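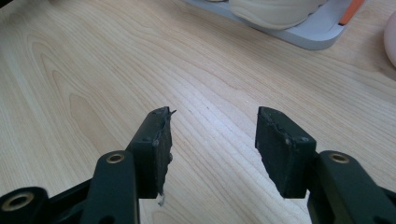
Gripper open over the table, pads as they are now.

Forum > Teaching by Demonstration > Hand-Held Grippers > Worn pads, replace now or finish the set?

Started by stodolance_dami, August 1, 2025

stodolance_dami
I'm recording demonstrations with a hand-held gripper, pick and place on a tabletop. The plan is 79 episodes per task and I'm 16 into the current one. The inner edges of both pads are getting chipped, and there's a little sliver sticking up off the top corner of the left one. It still holds everything I've tried. Do I swap the pads now or finish the task first? The robot side has newer pads of the same type.

Damilola Afolabi

ultcombe77
Finish the task. Changing pads partway through gives you two looks in the same set, and the pads are in view in every episode.

kmanninen
I'd swap them now. With 16 done you lose very little by starting over. If the robot is going to run with clean pads, record with clean pads. We had a policy at Mustonen that closed too late on thin parts. The demos had been done with soft, worn pads that let the person squeeze harder than the robot did.

Kaisu

ultcombe77
That sounds like a grip width problem to me. Did you recalibrate the opening after changing pads?

kmanninen
We did, and it helped a bit. It didn't fix it. New demos with new pads fixed it.

gindiva_bench
Is that left sliver long enough to touch anything when the fingers close? I'd trim it with flush cutters whatever you decide. Check the screws on the pad brackets too. Mine back out after a few hundred closes and then the pad tilts.

stodolance_dami
It doesn't touch the other pad. I'll trim it tonight. Screws were snug this morning.

ultcombe77
Side question, do you always start with the fingers that close to the table and wide open? I start higher up. When I started low, the arm learned to drop straight down and then slide sideways into the object.

stodolance_dami
No, I vary it. I begin some low on purpose so there are approaches from the side too. The teleop sets I did last year all started from the same home pose and the arm was lost anywhere else.

kmanninen
Agree on varying the start. I'd still move slower than feels natural on the low ones. People rush the side approach by hand because it's easy for a wrist, and the arm can't follow it.

gindiva_bench
I don't think slow is always right. Our set is 3,402 episodes now and the slow ones taught it to pause before the grasp. We cut 70 of them and the pause mostly went away.

kmanninen
Slow and steady, I mean. Stopping is a different thing.

stodolance_dami
OK. I'm going with new pads, and I'll redo the 16. The old recordings go in a separate folder with a note on pad condition, in case I want them for comparison. I'll post again when the first policy has run.

ultcombe77
Fair enough. I'd have kept going, but post the comparison if you do one.

Last updated: October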